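Undaditz puts a tea box in every break room, and charges for it

Sat 30 September

Office supply firm Undaditz will start leasing wooden tea boxes to workplaces across Platham in November, promising what its brochure calls "a calmer afternoon." The boxes go on a table, staff help themselves, and a van comes by to refill them. The price is 900 a year for each box, refills included up to a limit the company has yet to publish.

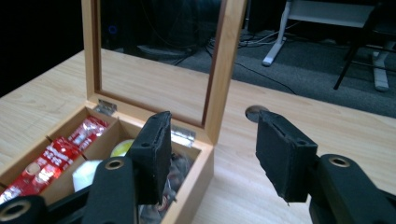
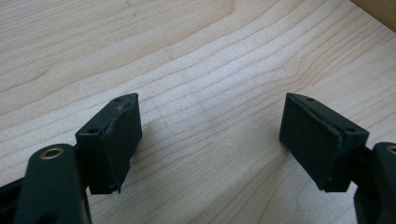
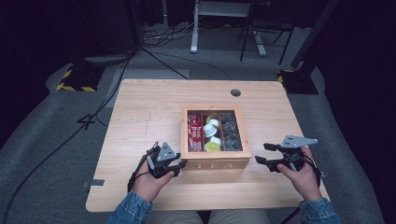 A supplier to several of the town's larger offices wrote to us as soon as the brochure went out. According to Cotura, which has sold loose tea and coffee in Platham for years, the trouble with any shared box is that the popular side empties by Tuesday and the rest sits there until somebody throws it out. Cotura said it tried a similar lease and dropped it after 2 winters, when the refill runs were costing more than the tea.

Undaditz disagrees. The company says its drivers will keep a record of what goes first at each address and change the mix to suit, so that an office that drinks nothing but black tea won't be stuck with a heap of something else. It did not say how long that would take, or whether customers pay for the stock that gets swapped out in the meantime.

The box itself is pleasant enough. It is wood, with TEA engraved on the front panel, a hinged lid with a glass pane, and dividers inside to keep the packets apart. Whether it is 900 worth of pleasant is another matter. Plenty of offices in town get by with a cardboard carton next to the kettle, and the tea tastes the same coming out of it.

The largest customer so far is Antoniadis, the accounting firm on the north side, which has signed up for 4 boxes on a trial basis. The firm would not discuss terms, but an internal memo seen by this site puts the first-year cost for the reception box alone at 1,690 once delivery and a "placement visit" are added. Undaditz confirmed that placement visits are charged separately. Asked what one involves, the company said an adviser helps choose the table.

The brochure also claims that workplaces with a tea box take shorter breaks. We asked for the figures behind that and were told they came from customer feedback – how many customers, and in which towns, was not something the company could tell us before press time.

Orders open next week. The minimum term is a year, with notice to be given in writing, and a box returned with a damaged lid will be billed at full replacement cost. The brochure leaves that cost blank.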